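Plurnow Opens Registration for Table Care Workshops in November

Short course teaches cafes and canteens how to clear, wipe and reset a table with fewer cloths 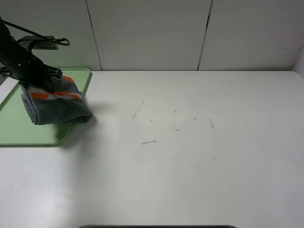
19/07/2020 - Plurnow, a training company for small food businesses, announces that registration is now open for its Table Care workshops. The workshops will start in November at the Lagman training kitchen and are made for the staff of cafes, school canteens and guest houses.

Table Care is a course of 3 sessions, each of them two hours long. The participants learn to clear a table in the right order: first the dishes and the trays, then the dry crumbs and small pieces of paper or tape, and only after this the wiping. Many teams begin with a wet cloth, and the small pieces then stick to the surface or move to the floor. The course gives much time to this first dry step.

"When I visit a cafe, I look at the cloth before I look at the table," says Imelda Malabanan, head of courses at Plurnow. "If the same towel was used for trays, for hands and for the counter since the morning, we already know what we must talk about."

The second session is about towels. Participants practice folding a kitchen towel so that it gives several clean sides, and changing the side after every table. They also learn how to keep a separate towel for the trays, including the raised rim and the rounded corners, where crumbs often stay after a quick wipe. Striped and plain towels can be given different jobs, and each team decides its own system and writes it down.

The last session takes place at the workplace of the participants. A Plurnow trainer, Jayson Bañez, will visit during normal opening hours and watch one full service. After the visit the team receives a written page with advice - in everyday words, and short enough to hang next to the sink.

Every group has 12 places at most. Nine groups are planned for the first season. Participating businesses receive a starter pack with towels and one serving tray from the kitchen supplier Zistetti. Laundry bags are not included.

Plurnow gave a first version of the course to the kitchen staff of the Clultlow guest house. After their comments, the part about folding was made longer and the part about cleaning products was made shorter.

Businesses that wish to register more than one group are asked to contact the Plurnow office before they complete the form. Places are given in the order of registration.

Press contact: Imelda Malabanan, Plurnow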